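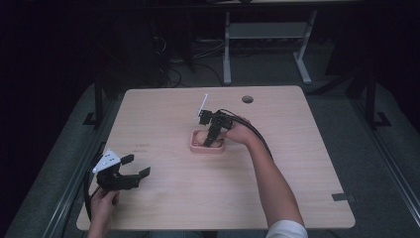 *Figure 1. Pink tray on the worktable.*

# Lunch waste at Inskip campus: project report

Submitted 02/09/2019

## 1. Background

Inskip campus has one canteen, run by Guratwood Catering, and a microwave room beside the library. Students who bring lunch from home mostly eat in the microwave room or outside on the grass. Both areas have a general rubbish bin and a mixed recycling bin. Neither has an organics bin, although the council at Skastdale has taken food scraps from households for several years.

Our group wanted to know how much of what goes into the general bins at lunch is food, and whether an organics bin would be used if one was put there. We chose lunch only. Breakfast trade is small and the canteen closes at three.

## 2. Method

We sorted the general waste from both areas on four days in June. Bags were tied and labelled by the cleaners at 2.30 pm and brought to the loading dock, where we emptied them onto a tarp. Each item went into one of these groups:

- food, edible (whole fruit, untouched sandwiches, unopened yoghurt)
- food, scraps (peel, crusts, bones, tea bags)
- paper and cardboard
- plastic and foil
- other

We weighed each group on kitchen scales. Liquids were tipped out first and not weighed. Drink containers were counted as plastic even when they still had the deposit mark on them.

We also ran a short paper survey in the microwave room during the same week. It asked where people bought or made their lunch, what they usually threw out, and if they would use a separate bin. We got 204 forms back. Seven were left out because the second page was blank.

## 3. Results

Food was the heaviest group on every day we sorted. Scraps made up most of it, but there was more edible food than we expected, mainly bread and whole apples. The microwave room bins had more food in them than the canteen bins. The canteen bins had more plastic, nearly all of it sauce tubs and cutlery.

One bag from the canteen was wet through and the paper in it could not be separated, so it was weighed as "other". This makes the "other" figure for the third day too high.

In the survey, most people said they would use an organics bin. The comments were mixed. Several people were worried about smell, and a few said they already take scraps home to their chooks.

## 4. Problems

The tarp was too small and we had to borrow a second one from the Astach building. Our scales only read in steps of five grams, so the foil weights are poor. Four days is a short period and one of them was a wet day, when fewer people ate outside.

## 5. Recommendations

1. Trial one organics bin in the microwave room for a term.
2. Put a sign at eye height showing what goes in, with photos.
3. Ask Guratwood Catering to keep sauce tubs behind the counter.
4. Repeat the sort in summer with the same groups.

The raw weights and a blank copy of the survey are in the appendix, which is kept in room 667.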